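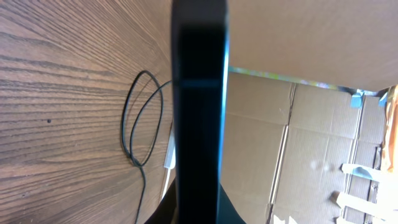 Grurnwood Community Board > Home and Daily Life > Sleep and Evenings

Phone sleeps in the kitchen, one month later

Started by marlow_t, May 16, 2018
326 views

marlow_t
Member, 152 posts

Good evening to all. In April I wrote in the other thread that I would try to sleep without the phone in the bedroom, and a few of you asked me to report. So this is the report.

My rule is simple. After the dinner dishes are washed, the phone stays on the kitchen table until the morning. I may use it there, but only standing or sitting at this table, and I may not carry it down the hall. The first week was unpleasant. I woke at three and put my hand on the night stand to look for it, and then I was lying awake and a little angry with myself. In the second week I still woke, but I fell asleep again more quickly.

What I did not expect is the morning. Before, I was reading news for half an hour in bed and I came late to the shower. Now I am up when the alarm rings, which my wife finds very suspicious.

The alarm is an old Surkar clock radio that I bought second hand. It has red numbers which are too bright, so I turned it to the wall.

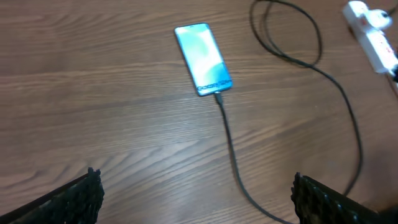 What do you do when somebody has to reach you in the night? I leave the ringer on loud and the kitchen door open, and my parents have also the number of our landline.

I am interested to hear how others arranged this, especially people with small apartments.

ottoline
Member

Thank you for the report, marlow_t. I tried the same last winter and gave up after eight days. We live in one room with a kitchen corner, so "the kitchen" is three steps from my pillow. I could hear it buzz. To be fair, I could have switched the buzzing off, but then I wanted to get up and look if something had come.

I think this advice is made for people with houses. For me the better solution was to take the fun things off the phone. No news, no videos. It lies next to my bed and it is so boring that I do not touch it.

pekka_r
Moderator

I do not agree that it needs a house. We were living in Luik in a studio for two years and my phone slept in my coat, in the pocket, on the hook by the door. Three steps are enough if you are as lazy as I am.

But I agree with you about the boring phone. Both together work best, in my opinion.

Bríd Lynch
Member

Night nurse speaking, so my evening is your morning. I would like to defend the phone in the bedroom a bit. When I must sleep in daytime I use it for rain sounds, and without rain sounds I hear every delivery van in the street. I turn it with the face down and I sleep well.

In my case the trouble was always the talking with people. If I answer one message from my sister before bed, I am thinking about her divorce until noon. So my rule is about messages: after I brush my teeth I read none. I am keeping this rule since a long time and it is easier than moving furniture and buying clocks.

marlow_t
Member, 152 posts

Bríd, this is a good point and I had not thought about people with shifts. Would a small radio do the same for the rain?

Bríd Lynch
Member

A radio has a man who talks between the rain. I have tried.

hanneke_v
Member

My husband and I do this for longer than marlow_t, so maybe I can add something. 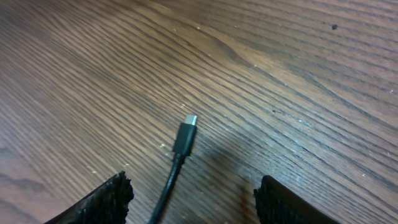
The habit became real for us only when we moved the charging as well. As long as there was a charger beside the bed, the phone went back to the bed, every time, with the excuse that the battery was low. Now there is no charger in the bedroom at all. Ours is a black USB-C cable which lives on the table, in between all the nicks and scratches of the wood, and it does not travel. If you want a full phone in the morning, you have to leave it there. I was strict with this also on weekends. My husband was less strict and he had an extra cable in his gym bag, which I found in the second week.

We have argued about the alarm too. He bought an Ekel wake-up lamp for 50 euros that becomes slowly bright. I find that it only wakes the person who sleeps on the side of the lamp, and this is him.

ottoline
Member

hanneke_v, the cable is a good idea, I admit it. I have a charger on each side of the bed and I live alone.

But does it not feel a little bit like being a child? I am an adult woman. I do not want to hide things from myself.

hanneke_v
Member

I hide also the chocolate from myself and I do not feel like a child, I feel like somebody who has chocolate on Sunday.

pekka_r
Moderator

For people who find this thread later, I put together the practical points. Please correct me where I misunderstood.

1. Choose one fixed place for the phone at night. A table, a shelf or a coat pocket are all fine, but it should be the same place each day.

2. Buy the alarm clock before you begin. If you begin without a clock, you will take the phone back "only for the alarm" and after this you can start again from zero.

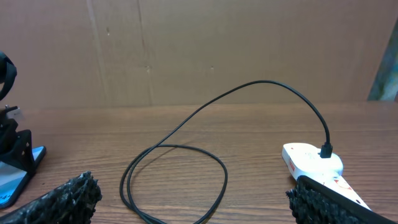

3. Take the chargers out of the bedroom, including the ones you forgot in bags.

4. Agree with your family how they can reach you, and test it once. My mother had an old number of ours for years.

5. If you work nights or need sounds for sleeping, make a rule about messages and leave the phone where it is.

ottoline
Member

6. Or make the phone boring. You forgot me.

pekka_r
Moderator

Excuse me, ottoline. Number 6 is accepted.

marlow_t
Member, 152 posts

Thank you, this is a fine list. I have one question left for hanneke_v: how do you do it on vacation? We are going to my brother in summer, we will sleep in the living room there, and everybody charges everything in this room.

hanneke_v
Member

On vacation we do not follow it. We start again on the evening we come home, before the suitcases are unpacked.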